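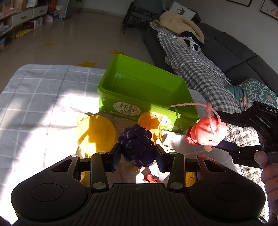
Tidying task, domestic set: the grape bunch in one gripper, the pig and its string of beads in the other.

To: Melberg demonstration list
From: Karabo Mthembu
Date: Jan 30, 2022
Subject: Re: Two-handed tidying, start position and what counts as finished

Dear colleagues,

The coordinating office has received several replies to the message from the Urnau site, which is quoted in full so that members who joined the list after November may follow the discussion.

> Dear all,
>
> We have been recording the tidying task by hand with a pair of grippers and would ask for a ruling on some points before we go further.
>
> The task sheet says that the toys are to be "put away in the box". It does not say whether the box may be moved once the recording has begun. Our operators tend to pull it nearer with one gripper while the other is carrying something. It feels natural, but the recordings then differ a good deal from those made at Barta, where the box stays put.
>
> The second point concerns soft or trailing objects. Anything with a string attached tends to catch on the rim of the box. Some operators lift it clear and lower it again. Others leave it hanging and go on to the next toy. We do not know which of these the office wishes to keep.
>
> Lastly, the sheet asks for both grippers to be in use throughout. With small objects one hand is often idle for a while. Is this a fault?
>
> With kind regards,
> Urnau site

The office has discussed these matters with the Greva team, who prepare the recordings for training. The following applies to all sites with immediate effect and replaces section 3 of the task sheet.

1. Position of the box

The box may be placed on a mat, a blanket or a table, as the room allows. Once recording has begun it should not be pushed, pulled or turned on purpose. Small movements caused by contact with a toy are accepted and need not be reported. If the box is out of comfortable reach, the operator should stop, move it and begin a new recording.

Sites are asked to change the surface between sessions. Greva has found that a set made entirely on one surface is of limited use, however carefully it was recorded.

2. Release

A toy should be brought over the box before the fingers are opened. Throwing, dropping from a height and sliding over the rim are not accepted. The operator should pause for a moment above the box, open the fingers fully, and withdraw upwards. Opening the fingers only part of the way has been the most common fault in the recordings returned to us, and it is difficult to correct afterwards.
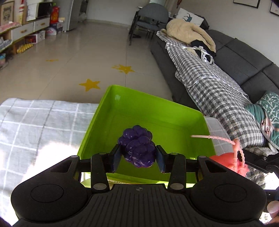 3. Strings, beads and other trailing parts

Trailing parts count as belonging to the toy. The task is not finished while any part of a string lies over the rim. The operator may use either gripper to bring it in, and a second or third attempt is welcome. Attempts that go wrong and are then put right should be kept in full. Please do not cut them out, as several sites have been doing with the best of intentions.

4. Use of both grippers

An idle gripper is not a fault. It should be held open and still, close to the working area and clear of the other hand. It should not be laid down. The wording "in use throughout" will be removed from the sheet.

5. Start of the recording

Every recording begins with both grippers open. Where the operator intends to start with a light container or anything that tips over easily, the fingers should be brought to either side of it and held there briefly before closing.

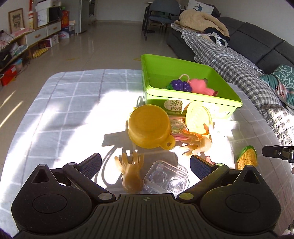 The same applies to objects that stand upright on their own, which are often knocked over when the operator closes one side before the other. It is better to approach slowly and close evenly than to save time at this stage.

Sites should mix hard and soft objects in each session and use up to 12 in all. Not every object need be put away. A recording may begin with some toys already in the box, provided that this is noted on the session form.

6. Recordings already made

Recordings in which the box was moved on purpose should be marked as such and sent in the usual way. They will be stored separately at Melberg. No site is asked to repeat work already done under the earlier wording. Barta has asked whether its own material must be marked again; it need not be.

Questions on the above should be sent to this list and not to individual members of the Greva team. The corrected task sheet will be circulated as version 2 once the remaining sites have confirmed receipt of this message.

Yours faithfully,

Karabo Mthembu
Coordinating office, Melberg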